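Moving to a smaller place, month three

The apartment in Vulisstead is 104 square feet smaller than the one we left, and most of that came out of the kitchen. I wrote a list in May of everything I thought we would miss. The second sink was at the top. I have not thought about it once since then.

What I do miss is the pantry. We had a walk-in closet with deep shelves, and I used to buy rice and flour in bulk from Junberg, the warehouse store off the highway. Now there is one tall cabinet next to the fridge, so I shop every five days and carry it home in two bags. The food bill went up a little at first and then settled.

The lease costs $219 a month less, even with parking. Parking is on Hlongwane Street, a short walk away, and the spot is tight. I back in, because pulling out forward is easier in the morning.

Selling the big table was the hard part. It would have fit along the window, but then the balcony door would only open halfway. We eat at the counter now – two stools, no chairs. When we have people over, they sit on the couch with plates on their laps and seem fine with it.

The light is better than it was in the old place. I like pale wood and anything with a curve in it, and I notice both more now that there is less stuff in the way. 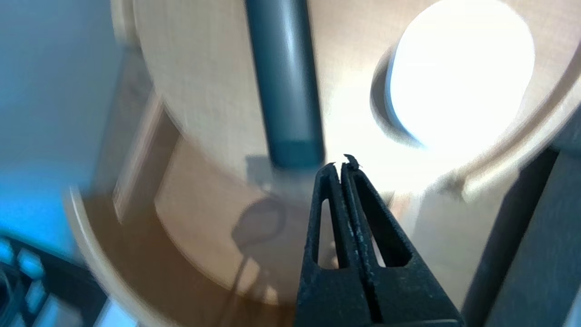 What I would do differently

Measure the elevator first. Our couch went up the stairs.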